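Gornholm Room Air Cleaner -- for waiting rooms, surgeries, care homes

Home > Clinic and ward equipment > Air > Gornholm

In stock. Price on request, ring or use the form. Trade and public sector accounts welcome.

Floor standing air cleaner with a HEPA filter. Made for rooms where poorly people sit next to other poorly people and the windows don't open far enough, or don't open at all. GP waiting rooms mostly. Also dental, physio, care home lounges, school medical rooms, the corner of the pharmacy where jabs get done.

Pulls air in low down at the back, pushes it through a washable mesh and then the HEPA, sends it out of the top. No ozone, no ioniser, no UV lamp, no perfume tray. We get asked about the perfume tray a lot. There isn't one.

What's in the box

Gornholm unit, castors already on
2 HEPA filters (one fitted, one spare in its bag -- don't open the bag till you need it)
Washable mesh pre-filter, fitted
Mains lead, 2 m, UK plug
Quick start card and full booklet
Filter log card with a hole punched in the corner
2 keys for the control flap

Weighs 10 kg without packaging. One person can wheel it. Two for stairs please.

The log card

Every unit comes with a filter log card. Date fitted, date checked, initials. Inspectors like to see it and it stops the argument about who changed it last. Most places hang it by the unit or in the cleaner's cupboard with the other rotas. Any small hook will do. If you're in rented rooms and can't drill, get the stick-on kind, and wipe the wall down first and let it dry. Follow the waiting time on the hook packet before you hang anything. The card weighs next to nothing so you don't need a heavy duty one.

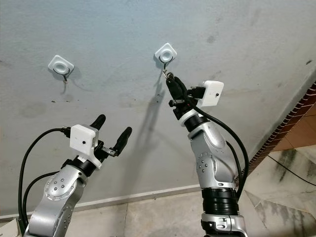
Stick-on hooks, white plate with a wire hook.

Lost the card? Print another from the downloads tab. Same layout, A5, just a bit thinner.

Speeds and noise

Low, medium, high, boost. Low is for overnight or a very quiet room. Medium is what we'd leave it on during a normal surgery. High if the waiting room is packed and everybody is coughing. Boost runs flat out for a short burst then drops back to whatever you had it on before, good for between patients.

Noise. People will notice high. They won't much notice medium once the phones are going. Rohani Nair, who runs the desk at one of the practices that tried it over the winter, said the only complaint was from a gentleman sat directly over the outlet who found it chilly. Move the chair, or move the unit.

If your receptionists already struggle to hear people through the screen then put it on the far side of the room. Sounds obvious. We've been to see rooms where it was under the desk.

What size of room

One unit for a small to middling waiting room. Long thin rooms are awkward and usually want one at each end on a lower speed instead of one in the middle on high. L-shaped rooms the same. Send us a rough sketch with measurements and ceiling height and Sekar Lubis on our technical side will work it out for you, free, no obligation. Pencil on the back of an envelope is fine as long as we can read it. Tell us as well:

-- which windows open, and whether anyone does open them
-- any existing extract fans and if they work
-- where the sockets are
-- roughly how busy it gets at the worst time of day

We'll come back with a number of units and where to stand them. If the answer is that you don't need one we'll say so.

It doesn't replace fresh air. Please don't shut the windows because you bought one of these. An air cleaner takes particles out of the air in the room, it doesn't bring new air in and it does nothing for carbon dioxide, so a CO2 meter on the wall will read the same with it on or off. That isn't a fault. We have had units sent back over it.

It doesn't replace hand washing, masks where your policy calls for them, or cleaning of surfaces either. One measure out of several.

Where to stand it

On the floor, level, clear space at the back and sides. Not behind a curtain. Not under a coat rail -- coats end up draped on the outlet and the unit will cut out on its overheat trip. If coats are the problem put the hooks on a different wall, well away, and leave the unit where the air can move.
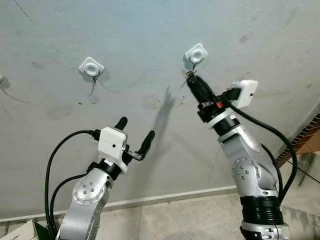
Two hooks on a pale painted wall.

Keep the lead along the skirting. No extension reels. If the only socket is across a walkway then get an electrician to fit another before the unit arrives, it's cheaper than someone going over.

Brakes on both front castors. Use them, toddlers will push it.

Changing the filter

Do it when the amber light comes on, or sooner if your own infection control lead says so. The light counts running hours at each speed, it can't tell how dirty the filter is, so a dusty building may want it done early. Gloves and a mask. Window open. Best done at the end of the day when the room's empty.

Switch off and unplug.
Lay a bin bag flat on the floor behind the unit.
Undo the back panel, turn the two catches and lift it away.
Slide the old filter out slowly. Don't bang it, don't shake it, don't hoover it.
Straight into the bag and tie it.
Lift out the mesh. Rinse in warm water, dry it fully before it goes back. A damp mesh will smell.
New filter in, arrow pointing up.
Mesh, panel, catches.
Plug in, hold the reset button until the amber goes off.
Fill in the card.

Used filters normally go in with your offensive waste but check with your own contractor, rules differ from place to place and we can't advise on yours. HEPA filters can not be washed. Wash one and it's ruined, and it will look perfectly alright, which is the worrying bit.

The control flap and its keys

The buttons sit under a small lockable flap on top so that patients and kids can't fiddle. Good idea or a nuisance depending who you ask. Keep one key at reception and the other somewhere sensible that isn't also reception. They're small and they go missing, so put them on a bunch with something bigger and always leave the bunch in the same spot at the end of a shift.
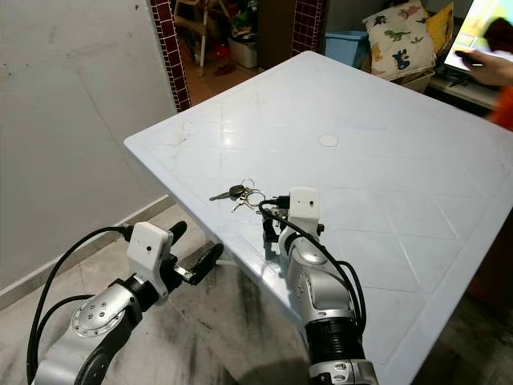 Replacement keys and other spares

All Gornholm flaps take the same key, so a spare from us will fit any unit you have whatever its age. Handy if you've a few over several sites. Less handy if you thought it was high security, it isn't, it's there to stop a bored six year old.

Spares we keep on the shelf:

HEPA filter, single
HEPA filter, pair (cheaper than two singles)
Mesh pre-filter
Flap key
Castor, braked
Castor, plain
Back panel catch
Mains lead

Order before midday and filters go the same day. Anything else, next working day usually. December is slow because of the couriers, so get your winter filters ordered ahead of it if you can. Teguh Entili looks after standing orders and can set one up so they just turn up. Cancel whenever.

We don't supply look-alike filters and would ask you not to fit them. Some are fine, some leave a gap down one side that you can see daylight through, and air takes the easy way round. Then you've a fan.

Keys again, as it's the thing we get rung up about most. If you have lost both, don't force the flap. The hinge is plastic and goes before the lock does, and a new top costs a good deal more than a key.
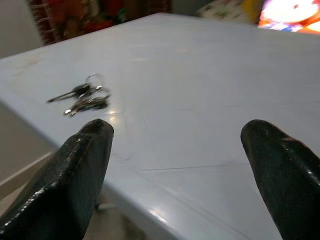 Ring us with the serial number off the plate on the back and we'll post one out. The unit will carry on at whatever speed it was left on in the meantime, and you can still turn it off at the wall. When the power comes back it remembers the last setting. So no rush really, unless it was left on boost, in which case it'll drop back by itself anyway.

Cleaning the outside

Damp cloth, mild detergent, or your usual clinical wipes. Alcohol wipes fine on the casing. Don't use neat bleach, it dulls the finish and we've seen the lettering come off the flap. Never spray anything into the grilles. Wipe the outlet weekly, top edge especially, dust settles there.

Hire and trial

Not sure? Have one on trial for 2 weeks. We deliver, show whoever's in charge how it works, then collect or invoice. You pay the carriage one way. Please keep the box -- half of them come back wrapped in blankets.

Longer hire for winter pressures also available, numbers are limited and they go early. Hire units have been serviced and get a new filter every time they go out.

The Bosard stand

Optional. Low steel plinth with a lip, for rooms with wet mopped floors. Keeps the intake up out of the splash. Bolts to the castor mounts, spanner supplied. Once it's on, the unit doesn't wheel, so decide where you want it first.

Guarantee

Parts and labour, as set out in the booklet. Doesn't cover filters, lost keys, water damage, or units run without a filter in (it can tell). Register when it arrives and we'll have the serial number ready if you ring.

Customer comments

"Easy to move, easy to wipe. Bit plain looking. Wish the amber light was brighter, we missed it for a while." Azlan Pillai, practice manager

"Good advice on where to put it. Delivery driver wouldn't bring it up the step." Güven Duman, dental surgery

We've spoken to the carrier about the step. If you have steps, say so on the order and we'll book a two person drop.

Ordering

Form at the foot of the page or phone, lines open from 9am. Technical questions are best on a Wednesday when Sekar is in the office all day, other days leave a mesage and he'll ring back. Purchase orders by email are fine, put the delivery contact and a direct number on please, not just the main switchboard.

Supplied by Dalel Clinic Equipment. Deliveries and returns to the Teoh warehouse only, not the office, we can't take pallets at the office.

Related: CO2 meters / Replacement filters / Bosard stand / Filter log card (download)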